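Setine ハンドヘルド実演データセット データカード

概要

Setine は、手持ち式グリッパーを用いて人が作業を実演し、その動作をロボットの方策学習に利用するために収集したデータセットです。収集と整備は Melcombe 研究所が行い、処理ソフトウェアとして同研究所の Kelon を使用しています。本書は、データの構成、収集手順、利用条件および既知の制約について記載するものです。

用途

本データセットは、以下の用途を想定しています。
模倣学習による把持および配置動作の方策の学習
手先姿勢の推定手法の評価
手持ち式グリッパーによる実演と遠隔操作による実演の比較

人物の識別、作業者の能率評価、監視を目的とする利用は認めません。

データの構成

収録は実演単位で管理し、1件の実演を1つのディレクトリに格納しています。各ディレクトリには、手先に取り付けたカメラの映像、手先の位置および姿勢の時系列、グリッパーの開度、作業ラベルを収めています。作業の種類は7種で、実演1件の長さは約42秒を目安としています。

時刻はすべて収録開始時点を零とする相対値で記録しています。欠測区間は補間を行わず、欠測のまま残しています。補間が必要な場合は、利用者側で処理してください。

遠隔操作による実演は、サブセット Agbeko として別に配布します。ディレクトリの構成は共通ですが、Agbeko には操作側装置の入力値が追加されています。両者を混合して学習に用いる場合は、制御周期の差に注意し、事前に再標本化を行ってください。

収集方法

実演者は手持ち式グリッパーを片手または両手で保持し、対象物の把持、移動、解放を行います。実演の前に、グリッパーを全開および全閉の状態で2秒ずつ静止させ、開度の基準値を取得します。続いて作業領域を一巡するようにゆっくりと動かし、自己位置推定の初期化を行います。初期化に失敗した収録は、処理の段階で除外しています。

収録中の手先カメラの映像には、使用中のグリッパーの開口部のほか、マーカー付きの立方体を載せた別のグリッパーや、同じ室内にいる人物が映り込む場合があります。広角で撮影しているため、壁面や天井の直線は湾曲して記録されます。 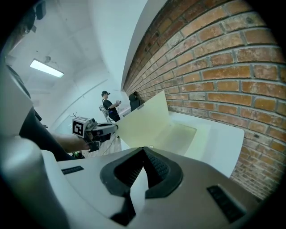 前処理

配布データには、次の処理を適用しています。
映像と姿勢データの時刻同期
開度の正規化(全閉を0、全開を1とする)
自己位置推定が途絶した区間への無効フラグの付与
顔が判別できる区間のぼかし処理

映像の歪み補正は適用していません。補正に必要なカメラの内部パラメータは、各ディレクトリの設定ファイルに記載しています。補正済みの映像で学習した方策を実機で使用する場合は、実機側の映像にも同一の補正を適用してください。

品質管理

各実演は2名の担当者が個別に確認し、作業ラベルと動作の内容が一致するものを採用しています。判定が分かれた実演は保留とし、配布対象に含めていません。失敗した把持の後に再試行を行った実演は、再試行フラグを付したうえで収録しています。

既知の制約

収録は屋内に限られており、屋外環境や直射日光下での性能を保証するものではありません。手先カメラの近傍では、グリッパー自身による遮蔽が生じます。また、背景に他の人物の動きが含まれる収録では、姿勢の推定精度が低下することがあります。該当する収録には背景動作フラグを付していますが、付与は目視によるものであり、漏れがないことを保証しません。

人が手で行った動作には、対象ロボットの可動範囲または速度の上限を超えるものが含まれます。実機での再生に先立ち、Kelon に付属する検査スクリプトで実行可否を確認してください。

個人情報の取扱い

実演者および収録場所に立ち入る者からは、書面による同意を取得しています。同意の撤回があった場合は、該当する収録を次回の更新時に削除します。利用者は、更新版の公開後、削除対象の収録を速やかに破棄するものとします。

利用条件

研究および教育を目的とする利用に限り、無償で提供します。再配布は認めません。成果を公表する際は、データセット名と使用した版番号を明記してください。

更新および問合せ

定期更新は毎年10月に行います。データの誤りの報告および利用に関する照会は、データ管理責任者 Brahim Zaki 宛てに、配布ページの問合せ窓口を通じて提出してください。報告の際は、該当する実演の番号と時刻を併記してください。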